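I drove to Mistmont in September for the Drilter open afternoon, mostly because the last two updates had broken my saved layouts and I wanted to hear someone say so out loud.

Drilter, if you don't have it, is the launcher that puts small app windows along the side of your phone screen. The company rents one floor over a tile showroom. Doors opened at 2, the talk began at 2:40, and the coffee was gone by then.

Kenneth Salazar gave the main presentation. He promised that version 17 would restore a full backup in 60 seconds. He showed it once, on his own phone, with what looked to me like very little on it. I asked how it did with a big setup, folders and widgets and the rest. He said "comparable," and took the next question.

Oanh Huỳnh, who runs support, was more use. She had the ticket list open on a laptop and let people scroll through it. Mine was number 2508, still marked "needs info," although I sent the info in twice. She changed the status while I stood there. We'll see.

The new sync service is called Wivness. It's free up to 100 saved items, and the price after that is "being worked out." I have heard that from other app makers and it has never worked out cheap. Nic Aodha, the small outfit that makes the icon packs, had a table by the window and at least had prices on it.

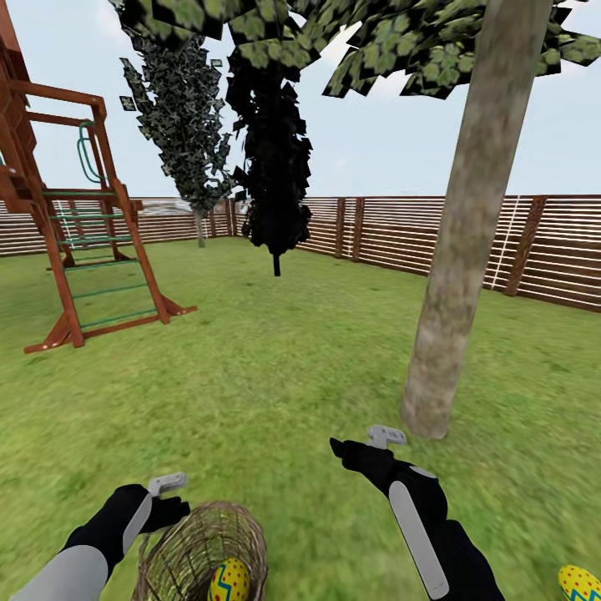
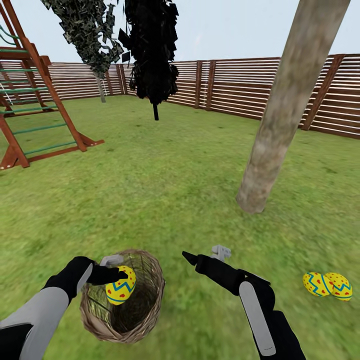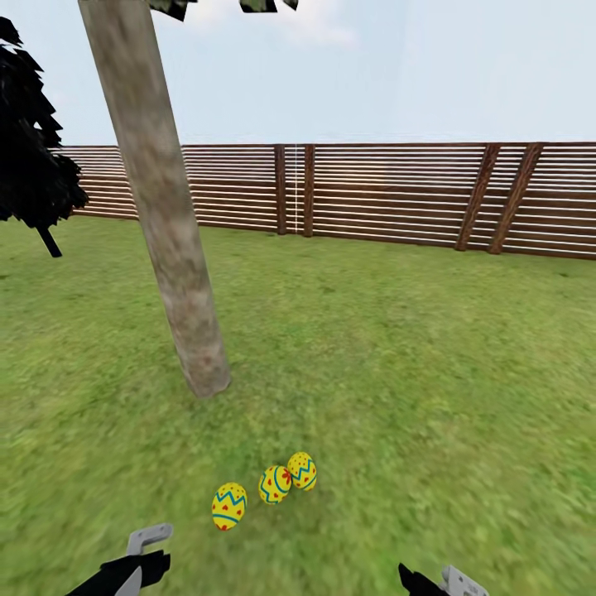
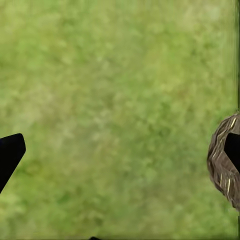
Before leaving I tried the test build on one of the loan phones. The windows snap to the edge faster than they used to, I'll give them that. Resizing still jumps when you let go, and the undo button is buried two menus down. The export file also has no readable date in its name, so good luck picking the right one later.

I'm staying on the old version until the restore works on my own phone. If ticket 2508 moves again I'll add a note under this post.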